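Every gripper vendor sells on payload. The Marras brochure gives it a whole page, as if my problem in life were lifting heavier things. My problem is floppy things. We spent June swapping jaws on the blue arms, and Nayeli Pacheco logged 642 grasps - nearly 100 of them on film you can see through, the stuff cameras hate. I'd trade the payload page for one honest paragraph on limp plastic.

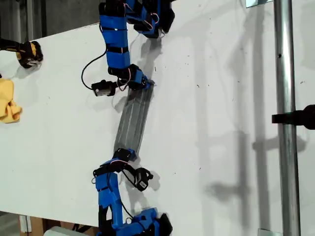
Two arms, one translucent strip, black grippers at both ends.

Marras has yet to write that paragraph.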